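Skindby Vanity Set

Teleoperated demonstrations of bathroom counter tasks, two Franka arms

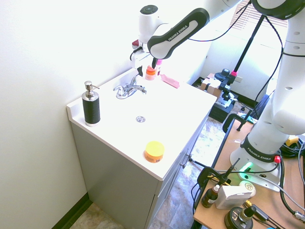
Vanity workspace from the fixed camera, gripper over the back of the counter.

Version 2. Maintained by Dennis Sang and Leif Bech. Send corrections to either of them through the issue tracker.

Summary

The set holds 200 demonstrations of short tidying tasks at a bathroom sink. A person drives the robot by remote control from start to finish, and we log what the arm did along with the camera video. There is no scripted motion in any episode. The tasks are simple for a person and awkward for an arm: glossy surfaces, a faucet in the way, small bottles standing close to a ledge.

Version 1 was recorded at Bruston on a flat table with a loose sink basin. It is not included here, and the two should not be mixed without care. The table height and camera placement are different.

Tasks

Each episode has one instruction, typed in by the operator before recording starts. The wording was left alone apart from spelling. Common ones are:

move the soap dispenser to the other side of the sink
put the jar with the yellow lid next to the faucet
pick up the orange bottle from behind the faucet
push the faucet handle down
stand the pink bottle in the corner

Objects are put back in rough positions between episodes. We did not use a template, so expect a few inches of drift over a session. The soap dispenser tends to stay near the left corner because it is heavy when full and people were slow to move it.

How demonstrations were recorded

The operator uses a handheld controller with a clutch button. Motion of the hand is passed to the gripper only while the clutch is held, so the operator can let go, move to a better position and carry on. A second button opens and closes the gripper. In Jemal, our recording program, a foot pedal starts and stops the episode.

Most operators needed an hour or so of practice before their episodes were kept. Practice runs are not in the release. Leif recorded the faucet tasks himself, and his style is noticeably slower near the metal. If you train on the faucet tasks alone you will get a slow policy.

We tried guiding the arm by hand early on – it worked well for the open part of the counter and badly behind the faucet, where the person's forearm blocked the camera. 103 hand-guided episodes are kept in a separate folder, kinesthetic, and are not part of the 200.

Contents of an episode

Every episode folder has these files:

states: joint positions, joint velocities and gripper width
actions: commanded gripper pose and open/close command
video: one file per camera
meta: instruction, operator code, success flag, notes

States and actions share one clock. Video frames carry their own timestamps and need to be matched by nearest time. The Adden loader does this for you and drops frames at the start that come before the first action. If you write your own reader, do the same, or the first few steps will be off.

The longest episode has 3,600 action steps. It is a failed attempt at the orange bottle and we kept it on purpose. Set a step limit in the loader if memory is a problem.

Success flag

The operator marks the flag right after the episode, and Dennis checked every one against the video in March. An episode counts as a success if the final state matches the instruction and nothing else on the counter was knocked over. A bump that moved another object slightly is fine. Where the two disagreed, the flag follows Dennis and the notes field says so.

Known problems

Window light. The blinds were left as they were, so brightness on the counter changes between morning and late afternoon. Some afternoon episodes have strong glare on the countertop.

Gripper width reads slightly above zero when fully closed. Subtract the offset given in the calibration file.

Camera moved once. The side camera was knocked and put back partway through recording. Episodes after the move have their own extrinsics file, marked b. Use of the wrong file gives an error you can see by eye when projecting the gripper into the video.

Operator code 4 is missing. It was assigned and never used.

Suggested split

The file split.txt gives train and test lists. Test episodes come from sessions that do not appear in training, so lighting and object positions are new. Please report results on this split if you compare with the Skindby baseline, and say whether you added the kinesthetic folder to training.

Terms

Free for research and teaching. Ask before using it in a product. Please name the set and the version number in anything you publish.

Changes since version 1

New workspace with a full vanity and cabinet
Instructions stored as free text instead of task numbers
Success flag checked by a second person
Hand-guided episodes moved out of the main folder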